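Progress update for October, Jasine tidy-up trial

Hi Nga, the short version is that cables are still the hard bit. The arms can get hold of a plug end all right, but what the rest of the cord does is anyone's guess. 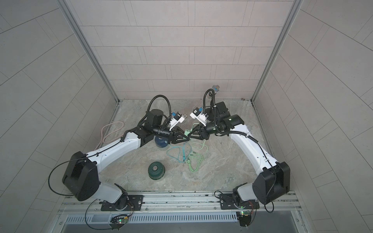 We've logged 1,548 tries so far, and I'd call 1,111 of them usable. Sibusiso wants stricter scoring and he's probably right — I've been a soft marker.

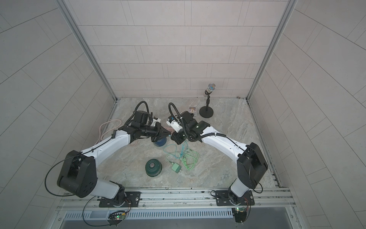 Money's fine. We're 60 hours under on labour, so I'd like to put 11 of those into the power strip job, with the cords and desk clutter left in the way like they'd be at home. 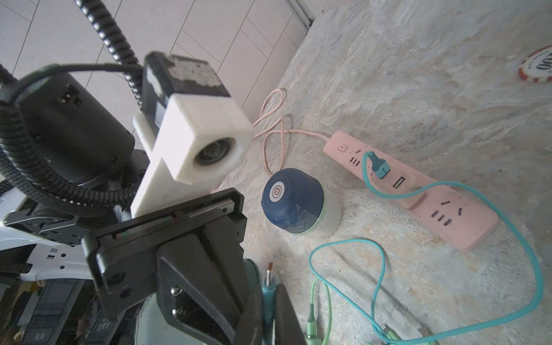 Could a machine tidy your desk yet? Not without me standing by, I'm afraid! I'll send Sibusiso's new scoring sheet once he's happy with the colour coding.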